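# Setting the table at Trarnmont

10 May 2018

She had already put the kettle on when I came up the stairs, and before I had my coat off she wanted to know whether I ate at a table at home or standing at the counter. I told her the truth, which was the counter, most nights. She laughed and said that was what most people told her, and that she had done it herself for years, right up until she moved into Trarnmont and found that the dining corner had the best light in the apartment.

For anyone who hasn't been by, Trarnmont is the old brick building on Durnach Street, with 194 apartments, long hallways, and kitchens you could cross in two steps. She has lived there since it was converted, and for the last few years she has run a small evening class on what she calls "plain table setting." It has nothing to do with folded swans or six forks. People bring a couple of things from home, she brings a few of her own, and they spend two hours working out how to make a place at a table where somebody would want to sit down.

"I got into it through my mother-in-law," she told me, pouring the tea. "She had one good tablecloth and she was scared to death of it. We all were! You couldn't enjoy your soup. So when I had my own place I said, no cloth. I'd have mats, something I could shake out over the sink. And I've never gone back."

Mats are a subject she can stay on for a good long while, and I was happy to let her. She likes woven ones best, in quiet colors, with a stripe if she can find it, and she buys them singly from a shop called Stiris whenever they have odd ones left over. They never match exactly. She told me she used to mind that, and hunted all one October for a fourth to go with three she already had, driving out to a warehouse sale that turned out to be mostly bath towels. The fourth one is still different from the others, and it has become the one her grandchildren argue over.

"A mat tells you where the person goes," she said. "Before there's any food, before there's a fork or anything. You put it down and there's a place for somebody. I think that's a lovely thing to do for a person, and it takes you a second."

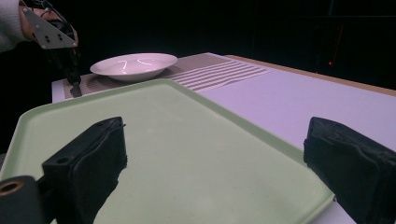

The bowl comes next, in her way of doing things, and she is firm about wanting it shallow and white with a good wide rim. She'll serve nearly anything in one -- soup, noodles, a salad, stewed fruit with cream -- and she likes to have the rim to hold on to when she carries it over hot. Deep bowls she finds gloomy. "You're looking down a well," she said. "In a shallow one the food's right there to meet you, and if you've only made a little bit, it still looks like supper."

I asked about trays, because I'd noticed that people in her class seem to feel a bit embarrassed about them, as if a tray belonged in a cafeteria or a sickroom. She put her cup down for that one.

"Oh, I love a tray," she said. "I'll stick up for a tray any day of the week. Plastic ones especially. They weigh nothing, they've got that bit of an edge so your spoon doesn't go on the floor, and you can wipe them down and be done with it. Of course they get scuffed. So do I." She prefers them in a soft color, and pale green is her favorite against a white table, though she admits that she once bought an orange one from Safavi and used it every morning until it cracked.

Her routine with a tray is simple enough that I've started doing it myself. Everything for the meal goes onto it at the counter, all in one load, and it gets carried over and set down beside the place. Once you've laid things out, the tray can stay there for the bread or the salt, or go back to the kitchen and wait for the dirty dishes. She saves herself a great many trips this way, and her knees are grateful.

The class has grown more than she expected. She keeps the sign-in sheets in a cookie tin, and when she added them up over the winter she had 317 names, a few of them repeated because there are people who come back every season mainly for the company. One man, she told me, had been eating over the sink since his wife died. He came for three evenings and hardly said a word, and on the last one he asked her where he could buy a mat.

"Just one," she said. "And I told him, get a second. You never know who'll stop in."

We sat a while longer after that, and the tea went cold, and she made another pot. She wanted me to know that she doesn't have any rules about where a glass goes or which way the stripes should run. She runs hers from side to side. Her sister turns them the other way, and they've had that conversation enough times that they now leave it alone at holidays. What she does ask of people is that they clear the table of mail before they start, and that they try it for a week, even for cereal.

The next class meets after the summer break, in the common room on the second floor. Bring a bowl you like and something to put under it.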